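Odunow Makers Help > Robots and Automation > Grippers and hands

Gripper knocks over paper cups before it closes on them

Posted by Tshepo Mofokeng
Tags: gripper, hand-held, paper cups, grip force, home build

I have a two-jaw gripper on a handle, which I built in the spare bedroom over most of a winter. A trigger gives the position, one Wemex servo does the closing, and a small camera looks down past the jaws. The plan is to collect enough recordings of me tidying a table that the arm (still in a box, still being paid for) can learn to do it later.

It picks up screwdrivers. It picks up lemons. It picked up my phone when I hadn't asked it to. What it won't do is pick up an empty paper cup. Either one jaw arrives first and the cup falls over, or both arrive together and the cup turns into a sort of envelope. If the cup is already lying on its side I do even worse, and it rolls away from me at a pace I can only call smug.

What I've tried so far:

Closing slower. The cup falls over slower.

Sandpaper on the jaws. Excellent grip on the one cup I caught, which now has sandpaper marks.

Half filling the cup with rice. Works beautifully. My wife asked how many of our guests drink rice.

The jaws are printed, hard plastic, flat on the inside. The servo has no force feedback, just position. Is this a software problem, a jaw problem or a me problem? I would like to avoid buying a force sensor, see above about the arm.

3 answers

Ntombi Buthelezi

Buy the force sensor.

 Tshepo Mofokeng: Thank you, I'll put it on the list under the arm.

 Ntombi Buthelezi: I had 2 of them and they both broke so maybe don't buy the force sensor.

Úna Ó Ceallaigh (accepted)

Mostly jaws, with a bit of you.

Hard flat jaws on a cup that tapers touch it along a line at best, and more likely at one point near the rim. All the squeeze goes into that point, so the wall buckles before there's enough friction to lift anything. You need something soft between the plastic and the paper. Foam will do. I used the closed-cell kind sold for sealing windows, doubled up, and stuck it on with Bustik contact glue. Read the tin before you use Bustik indoors. I read it afterward, with a headache.

Start with padding that squashes by 3 mm or so under a firm thumb. If it's softer than that, the cup wobbles when you lift it, and your recordings will be full of wobble, which the arm will faithfully learn. Cover the foam with something grippy. Bare foam tears in a couple of evenings and leaves crumbs on everything. A strip cut from a rubber glove is fine if you can live with the look.

Then check that the jaws meet in the middle. Close them very slowly on nothing and watch which one is lazy. On mine the left jaw lagged, and I spent two weeks blaming the servo before I found I'd put a washer on one side of the linkage and forgotten the other. Do this before touching any code. Code is where I go to hide from washers.

For force without a sensor: the Wemex servos I've used let you set a torque limit in the setup menu. Put it at the lowest value, try to lift a cup, go up one step, try again. Stop at the first setting that lifts it and go one further for luck. Your lemons may suffer. You can always switch the limit back up for lemons.

The bit of you is that you're probably going in from above with the jaws barely wider than the cup. Open them all the way first. It feels silly to have that much air on both sides, but you can be a finger's width off center and still not touch anything until you mean to. For a cup on its side, line the jaws up across the body, go down over it, and close near the middle. If you grab near the mouth it will fold.

 Tshepo Mofokeng: Found a washer. I don't want to talk about where.

 Úna Ó Ceallaigh: Left side?

 Tshepo Mofokeng: Left side.

Themba Nkuna

Agree with the above apart from the glove. I used a glove and the whole house squeaked.

One thing to add, on the practice itself. I began with a single cup, dead center, on a bare white board from the Modise workshop where I rent a bench. Got to 298 recordings and was very pleased with myself. Then I moved the cup a hand's width to the left and the trained policy reached, with great confidence, for the place where the cup used to be. It had learned a location. It had no opinion on cups at all.

So now I do it at home on the dining table, with the cloth on. The cloth has a diamond pattern and flowers all over it, and if the thing is ever going to work in a house it will have to find a cup on top of somebody's peonies. I mix the cups as well: white paper ones with black calligraphy, a red ridged one, a gray one. Knock most of them over and leave one standing, so that it has to see both. Change the layout every few tries. Leave the rest of the room however it is – you will want to clear up first, and you should resist, on scientific grounds.

I do 100 at a sitting and stop there. After that my wrist starts cheating and I begin nudging cups into line with one jaw before I close, which looks tidy and teaches rubbish. Say the count out loud or you'll lose it. Your family will get used to hearing numbers from the dining room.

On pads, mine are blue, one on the inner face of each jaw, thick enough that a cup sinks in slightly before the wall has to take any load. Jaws as wide as they'll go on the way in, same as Úna says. I go for the toppled ones first and keep the upright one for when I've warmed up. 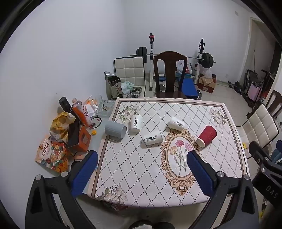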